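Shih-chieh Yu
August

3.2 Putting a stick into a cup

The second task in the Wallasau series uses very little: a white board, an upright cup and one slender stick at a time. It was added after the folding task because the first round of clips had almost nothing in it that was long and thin. Pens, paint brushes, chopsticks and knitting needles are among the most common things left lying on a desk or worktop, and most of them end up in a jar or cup of one kind or another. A tidying set that leaves them out would be a poor match for a normal home.

We drew 40 sticks from the Rindura box, which also holds the spoons and tubes used in Section 3.4. Some are a single colour from end to end. Others change colour part of the way along, and a few have lettering printed on the shaft. No stick was marked or taped by us. The people who did the task were asked to take up the stick, bring it over the board, turn it if it needed turning, and lower it into the cup. They were told which end should go in first but were not told how to get it there.

The platform is low and stands on carpet, so the work is done looking down. We tried a table of ordinary height at first and went back to the low platform after a few sessions, as the rim of the cup hid the end of the stick at the moment it went in. The plain board was kept for the same sort of reason. On the patterned mat used for folding, the thinner sticks were hard to pick out.

Each attempt was given 90 seconds. This is generous, and in most cases the stick was in the cup well before then. An attempt was stopped early only if the stick rolled off the platform. If it dropped on the board the attempt went on, and the drop was written down as a drop.

Which way up a stick is being held matters more in this task than in any other in the series, and it is often less easy to tell than one would expect. For a stick in one colour with blunt ends there may be nothing to go on. For a two-coloured stick the boundary between the colours gives the answer at once, so long as it can be seen. Printed lettering also helps, even when only part of the word shows, but we found that labellers slowed down when they tried to read it. They were asked to use colour first and lettering second. Figure 4 has both ways up: the gold-coloured part is below the dark part in the first panel and above it in the third.
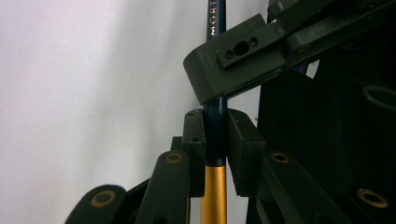
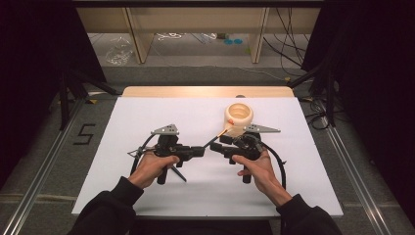
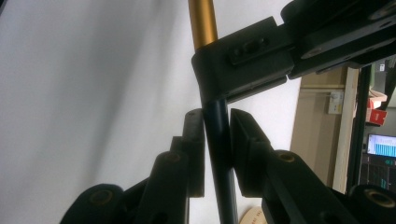

Figure 4. Stick and cup task. First and third panels: close views of a slender, dark stick with a gold-coloured section. Second panel: the white board and the cream-coloured cup, with a stick leaning towards the cup.

3.3 Labelling the stick clips

We kept 200 clips of the task for full labelling. The rest were checked for length and for whether the stick ended in the cup, and were then put aside. Labelling followed the Poon sheet, with two changes.

The first change concerns turning. The Poon sheet has one label, "turn", for any change in the way an object points. With a stick this covers too much. A stick can be tilted a little to clear the rim, laid flat and stood up again, or turned completely end for end, and these take very different amounts of time and care. We split the label into "tilt", "stand" and "reverse". A tilt and a stand may overlap, and in that case both are given. A reverse is marked only when the end that pointed down at the start of the movement points up at the finish. It is judged over the whole movement and may not be given from a single still.

The second change is to the end of the task. In the original sheet a placing action ends when the object is let go. Sticks in a cup go on moving after that. They slide round the inside, lean across to the other side of the rim and sometimes tip the cup. We therefore end the label when the stick comes to rest, and note separately whether the cup was still upright.

Labellers worked from the close views and the wide view side by side. Disagreements were mostly about the start of a reverse, and far less often about whether one took place. Where two labellers chose different starting points we kept the earlier one.

The full series now holds 2,000 labelled actions, counting folding, stacking and pouring as well as the sticks. The share that comes from the stick task is small, but it contains most of the reverse labels, and for this reason it is reported on its own in the tables. The same clips were also labelled with the older Sornaneo sheet, which has no label for turning at all, and those results are given in the appendix.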